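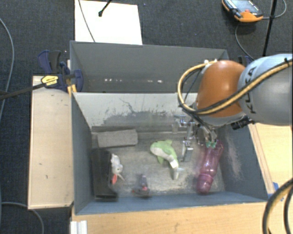
Radulović Center Publishes Findings on Phone Extraction Tools in Regional Policing

July 2023

The Radulović Center for Digital Rights has released its report on the use of phone extraction software by municipal and regional police departments. The report, titled Unlocked by Default, is the result of a records project led by senior researcher Amra Begović and legal fellow Todor Ristić. It covers 88 departments and draws on 1,931 pages of contracts, invoices, internal manuals and correspondence obtained through public records requests.

Phone extraction tools allow an officer to copy the contents of a mobile device, including messages, photographs, location history, deleted files and the login tokens that open cloud accounts. The report focuses on one product, Durkside, which is sold to law enforcement agencies by the vendor Imon under annual license. Of the departments that answered our requests in full, 37 held a current Durkside license or had held one within the period under review.

The Center's main concern is the use of consent forms. In most of the departments studied, officers may search a phone without a warrant when the owner signs a form agreeing to it. The forms we obtained vary widely. Several consist of a single sentence. Few state that the entire contents of the device will be copied, and fewer still say how long the copy will be kept or who may see it later. One department in the Skoltau district used a form that had been written for vehicle searches, with the word "vehicle" crossed out by hand and "phone" written over it.

"A person who agrees to show an officer one conversation has not agreed to hand over ten years of private life," said Ms. Begović. "The forms we reviewed make no distinction between the two, and the software does not require the officer to make one either."

Retention was the second area of study. The Durkside administrator manual, a copy of which was released by four departments, includes a setting that deletes an extraction after a fixed period. The setting is turned off when the software is installed. Departments were asked whether they had turned it on, and whether a written policy governed the storage of extractions in cases that ended without charges. Most had no such policy. Two replied that the question should be directed to Imon. Imon, in a letter reproduced in Appendix C, stated that retention is a matter for its customers.

The report also examines audit logs. Durkside records each extraction, the account used to perform it and the case number entered by the operator. In the Skoltau logs, 63 entries carried a case number made up entirely of zeros. The district has since informed the Center that these entries relate to training. It has not provided training records for the dates concerned, and our request for them remains open.

The report makes the following recommendations to legislators and oversight bodies:

A warrant should be required for any full extraction of a mobile device, with exceptions limited to emergencies defined in statute.

Consent forms should state in everyday words what will be copied, how long it will be held and how consent may be withdrawn.

Extractions that do not lead to charges should be deleted, and the owner of the device should be notified in writing when deletion has taken place.

Audit logs should be reviewed each year by an office outside the department, and a summary should be published.

Contracts for extraction software should be approved in open session. In several cases the license fee had been recorded under general office supplies.

The findings have been sent to the departments named in the report. Responses received before publication are included in full. Corrections will be posted with the online edition, and a supplement covering late responses is planned for November.

Staff and Program Notes

Mirsad Tomić has joined the Center as technical analyst. He will be responsible for the testing of forensic software and for maintaining the document archive, which is now open to accredited researchers on written request. Carmela Russo has been appointed to a second term as chair of the advisory board.

The Center thanks Zlatko Kadrić, who reviewed the chapter on criminal procedure and represented the Center in two appeals against the refusal of records. Both appeals were decided in our favor, and the documents released as a result form the basis of Chapter 4.

Printed copies of Unlocked by Default are available to libraries, public defenders and legal aid offices free of charge. Requests should be addressed to the publications desk and should include a full mailing address and the number of copies required. Readers who have been asked to sign a phone search form and wish to share a copy may submit it to the records project. Names and case details should be removed before sending.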